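Section 6. Garment Handling: First Set-Up and Fold Routine

This section applies to the Drida two-arm station running the Fatel garment package. Complete Section 5 (arm homing and joint limits) before you start. If the station was moved after homing, repeat Section 5.

6.1 Before you begin

You need the following:
- Drida station with both arms mounted and homed
- Fatel garment package installed on the station computer
- Soft fingertip pads, one pair per gripper
- One short-sleeved shirt in a plain color, without buttons or a zipper
- 2 mm hex key (supplied)

CAUTION: Keep hands and loose clothing out of the work area whenever the status light is green. The arms can start without a sound signal.

6.2 Fitting and checking the fingertip pads

1. Press Hold on the control panel and wait for the status light to turn amber.
2. Slide each pad onto its finger until the retaining lip clicks.
3. Tighten the side screw with the hex key. Do not use a power driver.
4. In the Fatel menu, open Gripper, then Pad Check. The fingers close, open, and stop at the approach gap.
5. Repeat for the second gripper.

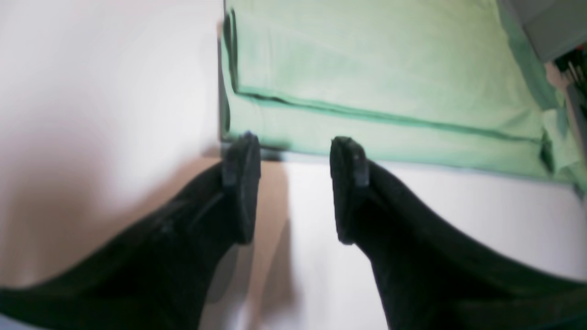
Pad Check compares the closing position of each finger with the value stored at the factory. A difference of more than 6 counts produces the message PAD OFFSET, and the routine will not start until the offset is cleared. When the check is finished, look at the fingers on the wrist camera view. At the approach gap the pads should stand upright and face each other with a narrow strip of tabletop showing between them, and the edge of the cloth should be in view beyond the tips. A slight difference in height between the two pads is acceptable if no message is shown. If the cloth edge is not in view, move the garment and not the arm.

Note: Pads are rated for 4,000 grip cycles. The counter does not reset on its own. After changing pads, select Gripper, then New Pads.

6.3 Placing the garment

1. Clear the tabletop inside the reach limits of both arms.
2. Lay the shirt flat with the front facing down. It may lie at an angle to the table edge, up to 27 degrees.
3. Smooth out large wrinkles by hand. Light creases do not affect detection.
4. Step back behind the safety line and select Garment, then Detect.
5. Check the outline drawn on the screen. It should follow the collar, both sleeves and the hem. If a sleeve is missing from the outline, open the sleeve by hand and run Detect again.

Note: A table joint that passes under the garment may be read as a hem - see Error 21 in Section 9. Keep the garment to one side of the joint where possible.

6.4 Running the first fold

Run the first fold in Step mode. In Step mode the station stops after each movement and waits for the Next key.

1. Select Run, then Step.
2. Press Next. One arm lowers to the collar end and closes on the fabric. The other arm moves to its waiting position past the hem.
3. Check that the fingertips hold the fabric and are not pressing hard into the table. If the tabletop flexes, press Hold and raise Contact Height by one unit.

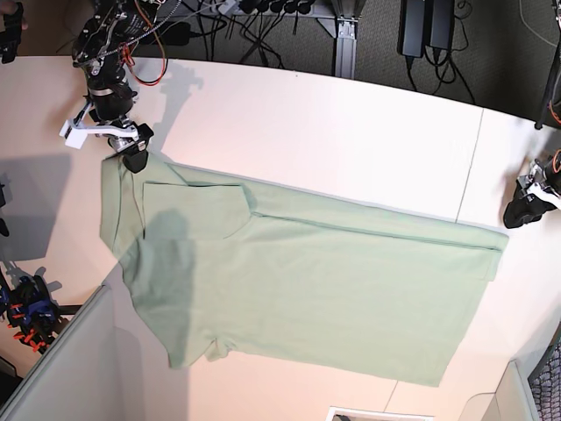

4. Press Next again. The waiting arm closes on its own corner. If it closes beside the fabric, press Hold, select Back, and adjust Reach for that arm only.
5. Continue with Next until the screen shows FOLD END.
6. Repeat the full sequence in Step mode with the garment at a different angle. If no message appears, the station can be switched to Auto.

CAUTION: Do not pull on a garment while a gripper is closed on it. Press Hold, then Release.

Arm shadows on the garment are normal under overhead lighting. The Fatel package takes its outline before the arms lower, so a shadow that falls on the fabric during the grip has no effect on the fold. A fixed shadow that is present during Detect can move the outline. In that case, turn the light source or use the Uvance diffuser panel (sold separately).

6.5 Cables

Check the cable loops on both arms at the end of the first run. A loop must stay slack through the full reach of the arm and must not touch the garment. Route power cords on the floor away from the operator side of the table.

6.6 Saving the settings

1. Select Garment, then Save As.
2. Enter a name of up to 21 characters.
3. Confirm with Enter.

Saved settings include Contact Height, Reach and the fold pattern. They do not include the pad counter. Settings made on a Paewai controller can be imported, but Contact Height must be set again by hand.

For folding long-sleeved garments, continue with Section 7.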